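About Gusham

Gusham is a workshop and small archive for devotional folk art, mainly painted tin retablos, carved household saints and the frames and niches made to hold them. The work falls under three headings: conservation, documentation and teaching. We do not sell objects and we do not appraise them for sale.

History

The workshop was set up by Cirilo Cuevas, a tinsmith who repaired frames and lanterns in a rented garage behind his house. Most of the early jobs came from families who wanted a bent frame straightened or a pane of glass replaced. Carmela Peñalver, a paintings conservator, joined him when it became clear that the paint needed more attention than the tin. The two sides of the shop still work this way: metal on one bench, paint on the other, with a shared log sheet for each object.

The name Cuevas stays on the metal shop. The archive and the classes carry the name Gusham.

What we treat

We accept oil on tin, oil on copper, small panels, carved and painted figures up to the size of a home altar, and wall niches that can be removed without cutting masonry. Murals are outside our scope, except for written condition surveys. Canvas paintings are referred elsewhere.

Treatment is kept to the minimum that makes an object stable. Flaking paint is set down, active rust is reduced by hand and coated, and loose solder joints are closed. Losses in the image are toned to a neutral color and left readable as losses. We do not repaint faces or hands. If an owner wants a missing figure put back, Carmela will make a separate copy on new tin, marked on the reverse with the date and her initials.

Soot and candle wax are a special case. Some owners regard them as part of the object and some want them gone. The intake form has a line for this, and the answer is followed as far as the paint allows.

The archive

The archive holds records for 1,043 objects. Of these, 278 are retablos with a legible inscription, and 238 of the inscriptions have been transcribed in full. Original spelling is kept, with a plain reading underneath. Each record gives dimensions, support, condition, the place where the object was kept and, if the owner agrees, a short account of how it came to the family. Owners' names are closed to the public by default.

Karla Montes manages the records and answers research requests. Photocopies and scans are made at cost. Visits to the reading table are by appointment, mornings only.

Pemomar

Pemomar is our program of home visits, started for owners who cannot or do not wish to move an object. Estrella Bañuelos carries out the visits with a folding table, a lamp and a basic kit. She can clean glass, replace backing nails, photograph both sides and fill out a record on site – anything beyond that is written up as a proposal and left with the family.
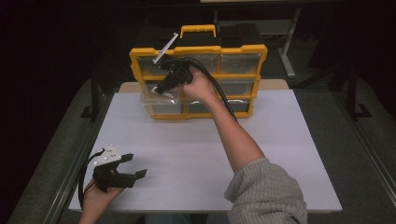
Proposals from home visits stay open for one year. There is no charge for the visit itself within the county. Mileage applies outside it.

Classes

Two courses run each year, one in cutting and soldering tin and one in painting on metal. Both are limited to six students and begin in March. Dennis Shirima teaches the tin course and maintains the tools. Students supply gloves and eye protection. Finished pieces belong to the student; offcuts are sorted and go back into the stock for repairs.

Structure and funding

Gusham is registered as a nonprofit. Its parent body, listed on older paperwork simply as Parent, holds the lease and the insurance and has no say in treatment decisions. Income comes from treatment fees, course fees and small grants. Annual accounts can be requested at the front desk or by mail.

Objects for treatment are received by appointment. Please do not send them through the post.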